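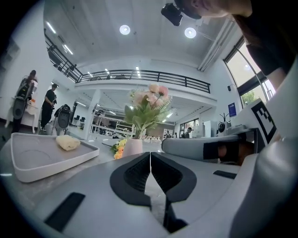
Skip to content | Home | Opinion | Food & Farming | Newsletter | Donate

The Produce Coupon That Wants You to Prove You Deserve It

14 comments | 302 shares

Revley County is very proud of its produce match. Spend ten dollars in food benefits on fruits and vegetables at a participating store, get ten dollars more to spend on the same. The county board voted to extend it through next September, and the press release used the word "transformative" twice. I would like to know what has been transformed, and for whom.

I am in favor of giving people money for food. I have been on the receiving end of it, for a stretch I don't miss, and I remember which kinds of help I used and which kinds I let expire. The ones I let expire all had one thing in common: they came with homework.

The Revley match comes with plenty. You sign up at the county office in Hekorbridge, in person, between nine in the morning and three in the afternoon. You get a separate card. The card works at 18 stores on paper. I called the ones within a bus ride of my apartment and two told me they had stopped taking it over the summer. At a third, the clerk had never heard of it and put me on hold until I gave up.

Then there is the matter of what counts. Fresh tomatoes count. Canned tomatoes don't. Frozen spinach counted last year and was dropped this year, and I have yet to find a written reason. Anybody who cooks for a family on a tight budget knows that frozen spinach is what gets eaten, while the fresh bunch turns to slime in the drawer by the end of the week. Whoever wrote that rule has a better refrigerator than most of the people it applies to.

Supporters say limits like these steer people toward healthier choices. Maybe so. The county's own summary says that shoppers in the program bought more produce, but it only looked at people who enrolled and kept using the card. Those are the shoppers who had the time to enroll and lived near a store that honored it. I'd expect them to buy more produce with or without a press release. What I'd want to see is how many households signed up and then quit, and the summary is silent on that.

Bañez Market, the small grocery on the Cluvolach side of the river, did its own version for a while. Half off all produce for anybody paying with benefits, taken off at the register, no second card. It was busy every time I went in. The owners ended it when they couldn't carry the cost any longer. As far as I can tell, the county never offered to pick up the difference, although that would surely have been cheaper than printing cards and staffing a desk to hand them out.

So when the board says it has put money into healthy eating, I'd ask how much of it reached a checkout lane. Put the match on the card people already carry. Let it buy frozen and canned. Publish the number of people who drop out, every year, in the same size type as the good news. Until then I'll hold off on "transformative."

Share this | Print | Read comments (14)

More in Opinion | Previous | Next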